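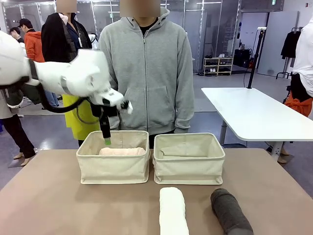
Fig. 4 Two canvas baskets side by side, with a folded towel in the left one

4. First use and everyday drying

This section covers the Bandis heat pump dryer, freestanding and stacked versions. If you have the Plaltik stacking kit, read section 3 before you go on. Programs marked with a star are not available on machines with the short control panel.

4.1 Before the first load

1. Leave the dryer upright and switched off for 24 hours after delivery or after any move in which it was tilted. The oil in the compressor needs this time to settle.
2. Remove the foam block from inside the drum and the two strips of tape from the water tank.
3. Check that the feet are locked and that the machine does not rock when you press on the front corners.
4. Plug the dryer directly into a grounded wall outlet.
5. Wipe the drum with a damp cloth.
6. Run the Warm Air program for 20 minutes with a few old, clean rags inside.

Caution: Do not use an extension cord or a plug-in timer. If the cord is damaged, have it replaced by an Ackermann service partner.

Note: A faint smell during the first few cycles is normal. Keep the room door open if it bothers you.

4.2 Sorting the load

Dry items of similar weight together. A bath towel holds far more water than a T-shirt, and a mixed load usually comes out with the shirts overdried and the towel still damp at the hems. Close zippers and hooks, tie loose belts and turn pockets out. Shake each item before it goes into the drum.

Do not dry the following:

Items that have been cleaned with solvents or have oil stains
Foam rubber, rubber-backed mats and shower caps
Wool, unless the label allows it and you have chosen the Wool program
Anything that is still dripping

Wash new dark towels separately the first few times and dry them separately too. They shed a lot of lint, and it shows on everything pale.

4.3 Starting a program

1. Open the door and load the drum loosely, to no more than two thirds full for towels.
2. Check that no fabric is caught in the door seal, then close the door until it clicks.
3. Press the power button and turn the dial to the program you want.
4. Set the dryness level. Level 2 is the factory setting and suits most cottons.
5. Press Start. The door locks and the remaining time appears after a short pause.

The time shown is an estimate. It is corrected during the cycle as the sensors measure the moisture in the load, so the display may stay on the same figure for a while or jump down by several minutes.
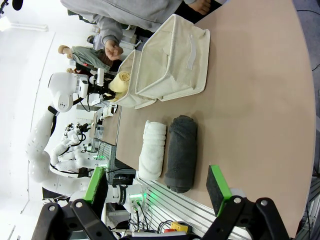
To add something after the program has begun, press Pause and wait for the drum to stop. Put the item in, close the door and press Start again. If the load is already nearly dry, a single wet item will not be detected reliably – use a timed program instead.

Caution: Never stop the dryer before the end of the cool-down phase unless you take all items out at once and spread them so the heat can escape.

4.4 After each cycle

1. Take the laundry out promptly. Anti-crease tumbling runs for a limited time and then stops.
2. Pull out the lint filter, open it and clear both halves by hand.
3. Slide out the water tank, empty it and push it back until it locks.
4. Leave the door ajar.

If thick towels feel slightly damp when hot, let them lie open for a few minutes before you decide to run them again. Fold or roll them only when they have cooled. Warm towels that go straight into a closed cupboard can pick up a musty smell.

Note: The water from the tank is not drinking water. It can be used in a steam iron if it is first poured through a fine filter.

4.5 Cleaning reminder

The wrench symbol comes on after over 3000 minutes of drying. It does not stop the machine, but drying times get longer if you ignore it. Clean the lower filter as shown in section 6, then hold the dial button until the symbol goes out. In homes with pets the filter may need attention sooner.

The moisture sensors are the two metal strips inside the door opening. Fabric softener leaves a film on them. Wipe them with a little vinegar on a soft cloth, and do not use scouring pads.

Spare filters and tank seals can be ordered from Ackermann, Prerberg parts desk. Have the model number ready – it is on the plate inside the door.

Edition 2024-07-21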